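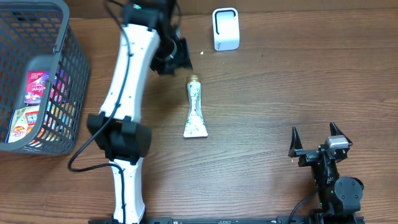 What do you gain by training one policy on two different arms at once? Mostly you gain demonstrations. Each arm on its own had too few to learn from, and pooling them gave us enough to get a usable result on both.

Speaker notes – Landirton workshop, Nov 22, 2020

Slide 1. Say who funded it, thank the Bassey lab for the bench time, move on. Don't read the title out.

Slide 2. The task. A tabletop, a plastic basket, some shop goods, two arms on one rail. Pick an item and put it in the basket. Point out the white arm and the black arm on the slide. Different grippers, different reach, different joint limits. Say that last part slowly, the whole talk hangs on it.

Slide 3. What people normally do. Collect data for one arm, train, throw it away when the arm is replaced. Mention that we did this ourselves up to September and have the disk space to show for it.

Slide 4. The method, which we call Skeneo. The policy never sees joint angles. It sees the camera picture and predicts where the fingertips should go next, plus open or close. A small separate layer for each arm turns that into joint commands. Only the small layer knows which arm it is talking to.

Pause here. Somebody always asks about the action rate. Both arms run at 8 commands a second – slow, but the same for both, and that mattered more than speed.

Slide 5. Data. 300 demonstrations in total across the two arms, all by teleoperation. Packets, bags and bottles. Upright bottles are the hard case: a bad approach knocks them over before the fingers close. Bags are easier to hold but they sag, so the fingertip target drifts. If time is short, skip the bit about labelling.

Slide 6. Results. Pooled training: 68 per cent of trials ended with the item in the basket. Trained on a single arm's data, the same network came out 12 points lower. Read both numbers aloud, the chart text is small. Same items, same table and same lighting for every trial, so no claims about other kitchens or other tables.

Slide 7. Where it fails. Reaching over the basket handle is the worst. The fingertip target is fine but the wrist catches, and the policy has no idea the wrist exists. This is the price of leaving the joints out. Second worst is both arms wanting the same middle part of the table. We made them take turns. It is a fixed rule and it was not learned, so say so before someone asks.

Slide 8. What we tried that didn't help. Telling the policy which arm it was driving. Cropping the picture around the gripper. Longer training. One sentence each.

Slide 9. Next. A wrist term in the target, and a third arm. The Wivatness test set should be ready to share once the file names are sorted out.

Backup slides: gripper calibration, camera placement, full table of trials by item. Go to the table if anyone asks about bottles.

Leave the contact slide up during questions.

14 shares | 3 comments

Related items
Fingertip targets or joint targets: notes from the reading group
Setting up two arms on one rail
Wivatness item list, draft
Poster text for the Landirton workshop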